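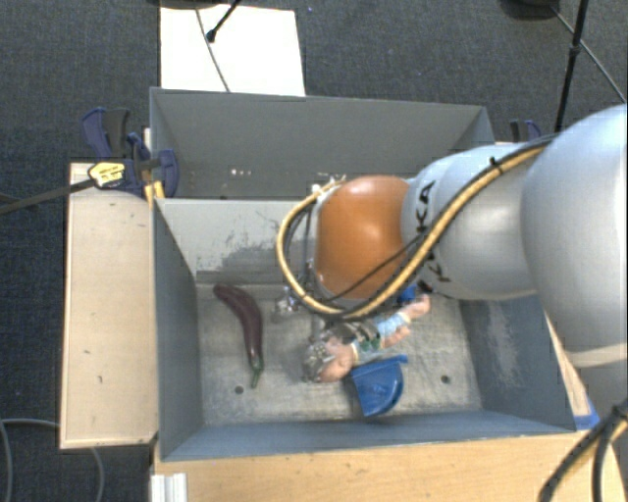 Robot arm over an open metal bin

Fekgate -- "Serkmont" LP
Item no. 1126

Second full-length from the doom metal band Fekgate, out on vinyl in September. Nine songs, about 60 minutes, spread over two black LPs in a gatefold sleeve. Noémi Antal sings and plays guitar, Ernő Oláh is on bass and Bülent Akyol on drums. Mixed by Sânziana Matei.

The lyric sheet is in Hungarian with English translations. A download code is included -- WAV or MP3.

Also available: CD, cassette, shirt (S to XXL). Returns accepted within 30 days if the shrink wrap is unopened.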